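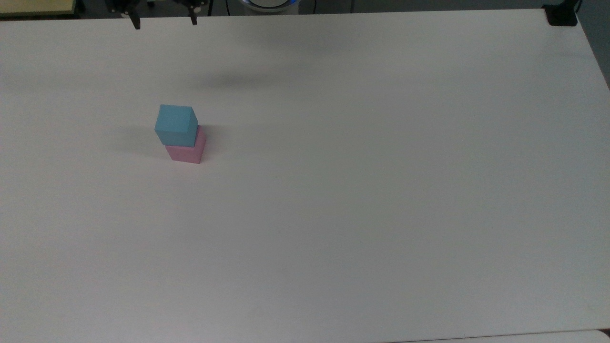

Painting the back bedroom in two colours, where do I stop the first one?

Posted by marrowfat_jen, 8 October 2021

Hello all, I've been reading here for years and finally have a question of my own! We're doing the back bedroom for my granddaughter, who is coming to stay with us while she's at the college, and she has asked for pale blue over pale pink with the join somewhere along the wall. I love the idea (my husband less so, he'd have magnolia in every room if I let him). The walls are 252 cm from skirting to ceiling and there's a window on the long side with the sill quite low down.

Do I split it dead in the middle, or higher, or lower? And does the darker one have to go at the bottom? I've got pots of Flandent matt in both colours and can't make my mind up.

----

Reply from sodovgate_sid

Lovely combination, Jen. Whatever you do, don't go halfway. We did our landing at half height when we moved into Sodovgate and it looked like a hospital corridor until the day we painted over it. A third of the way up is what the old houses have, more or less where a chair rail would sit, and it makes the ceiling feel taller. I'd go pink to 84 cm and blue for all the rest, right up into the corners.

----

Reply from Pratero Lane

I'm going to disagree with Sid, in a friendly way! A third is fine in a dining room, but in a bedroom the bed and the desk cover most of it, and you end up with slivers of pink between the furniture and wonder why you bothered. I took ours up to the top of the door frame and then did the ceiling in the upper colour as well. It's like sleeping in a tent, very cosy, and my son wouldn't hear of changing it when he turned 18.

----

Reply from Balthasar Schnyder

Good evening Jen. I painted houses for a living until my knees gave out, so please take this as one old man's habit. Paint the blue first, bring it down a hand's width past your line, and leave it two full days before any tape goes near it. Cheap tape will lift fresh matt paint and then you are filling and sanding when you could be having your tea. Draw the line with a spirit level and never measure up from the skirting, as no floor I ever met was flat.

As for which goes below, I would keep the pink there. Pale blue at the top takes the eye up, and a warm colour low down is kind to a room that faces north. Does yours?

----

Reply from marrowfat_jen

It does face north, yes, and it's a chilly little room in the mornings. I'd put the blue on top in my head from the start, so I'm glad to hear it from somebody who knows! Sid, I'm sorry about your landing.

----

Reply from sodovgate_sid

It's all right, it's green now. I still say a third. Door height on a wall with a low window means the join runs straight into the glass, and then you've got two colours meeting halfway up the reveal.

----

Reply from Pratero Lane

Just paint the reveal white and be done with it. Ours has the same thing and it looks perfectly tidy.

----

Reply from marrowfat_jen

She's seen all this now and wants it level with the top of her headboard, so that's where it's going. First coat of blue goes on tomorrow if I can get the wardrobe out.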